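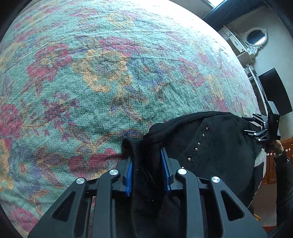
Wanted: people who fold laundry and notice when things slip

Dirano is hiring home operators in Illwood for its clothes-handling project. You'll use a pair of hand-held grippers to pick up, spread and fold garments on ordinary beds in ordinary bedrooms.

Why we're hiring again: in December our folding arm in Wirnham learned from 860 recordings and then refused to let go of a cardigan. The jaws stayed shut, the stop button took two presses, and the cardigan is now a much longer cardigan. The fault report blames 140 recordings in which the release was rushed or missing. We'd like those redone – slowly. 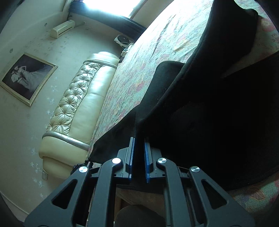 Dark, soft fabrics were the worst of it, so expect plenty of them. Pinch a fold, lift, lay it down, open the jaws all the way, pause. If a gripper sticks or a pad comes loose, stop and write it up. Fault reports are paid at the same rate as folding.

Shifts: 60 folds, mornings only
Target: 300 folds per operator
You need: two working hands, patience, short or tied-back hair
No long scarves. The Montecinos team can explain.

Apply through the Dirano jobs page and tell us about something you broke.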